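Robot club went long again last night, and I'm writing this with my second cup of coffee because I promised the parents I'd keep the blog going (hello, parents!). We have 9 kids this term, and Yvette Hawthorne has been so patient with all of them. The hand-held gripper is what they fight over — everybody wants a turn at the table with it. The rubber on the finger pads is peeling and frayed, so new pads are on my list before our visit to Bondton in August. If you have scrap rubber in the garage, please send it along with your kid!

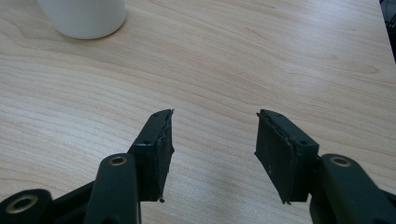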